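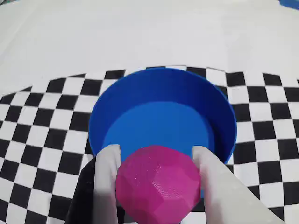 Shakuntala Shakya

Section 4: Setting Up the Tukell Countertop Water Filter

You will need the filter unit, the gray hose, the adapter ring, one cartridge, a towel, and a kitchen faucet with threads on the end. If your faucet has a pull-out spray head, stop and read Section 9, which is short and mostly bad news.

4.1 Before you start

Take everything out of the carton and find the small bag taped under the lid. It holds two rubber washers, one thick and one thin. People throw this bag away with the carton all the time, and then they write to us in December asking why the thing leaks.

Cut the wrapper off the cartridge. The cartridge also wears a clear plastic cap on the bottom, and the cap comes off too. A filter with the cap left on is very quiet and produces no water.

4.2 Fitting the adapter

1. Unscrew the aerator (the little mesh tip) from the faucet. Turn it clockwise as seen from above. Yes, that feels backward.

2. If it won't budge, wrap it in a rag and try again with pliers. Go gently. The chrome on an older faucet is thinner than your patience.

3. Look inside the faucet end. If the old washer is still stuck up there, hook it out with a toothpick.

4. Put the thick washer in the adapter ring. Use the thin one only if the ring stops turning before it feels snug.

5. Screw the ring on by hand until it is tight.

CAUTION: Do not use pliers on the adapter ring. It will crack, and the crack is not covered.

Note: The Domine and Hiver adapters from our older filters look the same as this one and will even go on for a turn or two. They have a different thread. Keep them in another drawer. 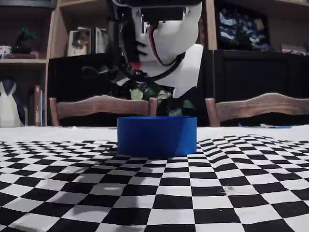

6. Push the hose onto the adapter until it clicks. Tug it once. If it comes off in your hand, it did not click, whatever you thought you heard.

7. Stand the filter on a level spot beside the sink, with the spout over the basin. The hose is 40 inches long and does not stretch, although you are welcome to be the next person to try.

4.3 Loading and flushing the cartridge

1. Twist the top off the filter housing, counterclockwise.

2. Drop the cartridge in with the arrow pointing up. It will also fit with the arrow pointing down. We have spoken to the factory about this.

3. Check that the black ring sits flat in its groove, then twist the top back on.

4. Open the cold tap slowly and pull the lever on the adapter toward you.

5. Let the water run for around 25 minutes. It will start out gray, with specks in it. The specks are carbon dust from the cartridge. Give the water to a houseplant if pouring it away bothers you.

CAUTION: Cold water only. Hot water ruins the cartridge, and you won't know until your coffee tastes like the garden hose.

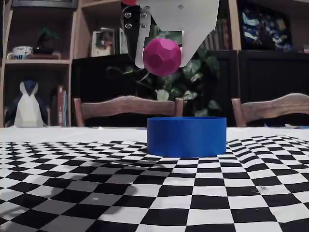

6. Close the tap and dry the housing with the towel. Wait a while, then run a finger around the seam. If it comes away damp, take the top off, reseat the black ring, and repeat from step 3.

4.4 Setting the counter

The dial on the side keeps track of gallons. Turn it to 200 for a standard cartridge, or to 50 for the Chaudhary hard-water cartridge, which works harder and retires younger. The dial moves down by itself as you use water. When it reaches the red mark, order a new cartridge. When it has been sitting on the red mark since spring, order two.

Note: The dial does not reset when you change the cartridge. Turn it back by hand, with the tap closed.

For drips at the spout after the tap is off, see Section 7. A few drops are normal.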